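Pletent extends automated sorting to second hall at Juhl works

21/01/2023

Pletent, the maker of wooden tableware and craft goods, has confirmed that automated sorting will be extended to the second hall of its Juhl works by June. The decision follows a trial in the first hall in which robot arms took over part of the handling that had until then been done entirely by hand.

The Juhl works employs 232 people. The company said that 38 of them, all in sorting and packing, will see their duties change as a result of the extension. No redundancies are planned, and an undertaking to that effect has been included in the agreement signed with the works council this week.

Under the arrangement, the arms will pick up wooden items, place them in the correct position for packing and set aside any piece that does not match its order. Employees will check the pieces set aside, prepare the work surfaces, change over between product lines and decide when an arm should be stopped. Final inspection will remain a manual task in both halls.

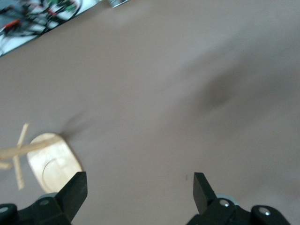 Mixed orders have proved the most demanding part of the work. Many customers buy small quantities of several goods at once, and the items reach the sorting tables in no fixed arrangement. A long run of one product is easily handled by the older fixed machinery, which the company has used for many years and will keep. Small orders are another matter. A round-edged plate with sticks lying across it, for instance, obliges the arm to deal with thin, flat pieces before the larger one can be lifted, and the wood of each may be almost the same pale shade. During the trial, employees were asked to record each case in which the arm hesitated or chose the wrong piece, and these records were used to adjust the settings.

The arms and their control software were supplied by Raltier, which will also provide training. Each of the employees concerned will receive 17 hours of instruction during paid working time, divided between the classroom and the sorting tables. The course covers safe approach to a moving arm, the correction of simple faults, and the reporting of faults that must be left to a technician. Those who complete it will move to a higher pay grade from the first full month after certification.

The works council had asked for several changes before giving its consent. Chief among them was a limit on the use of data collected at the tables. Pictures and movement records from the arms may be used to improve their operation, but they may not be used to assess the speed or conduct of individual members of staff. The council also obtained a right to review the arrangement after six months and to call for changes to the working rhythm if the number of interruptions is found to be too high.

That last point arose directly from experience in the first hall. Employees there reported less strain in the wrists and shoulders, but some found it tiring to be called repeatedly from one table to another. Others missed the regular company of the old packing line, where colleagues stood side by side for most of a shift. The company has since grouped the tables more closely and introduced a rota, so that nobody attends the arms for a whole day. Employees who prefer to remain in manual packing may apply to do so, and the company expects to be able to meet most of these requests.

Shift times will not change. The early shift, which many employees with school-age children have chosen, will be kept in its present form – a condition on which the works council had insisted from the beginning of the talks.

Over 214 product lines are packed at Juhl in the course of a year, and not all of them are suited to the new method. Carved and painted goods will continue to be sorted by hand, as will any item supplied in a paper wrapping. Pletent said it had no intention of altering its range to suit the equipment.

Preparation of the second hall will begin with the floor and the electrical supply. Sorting will be moved to temporary tables in the first hall while this is carried out, and deliveries to customers are not expected to be affected.

The company's smaller works at Batora is not covered by the agreement. Any proposal to introduce similar equipment there would require separate consultation, and Pletent said that none would be made before the review at Juhl had been completed. Employees at both sites will receive the text of the agreement with their next payslip.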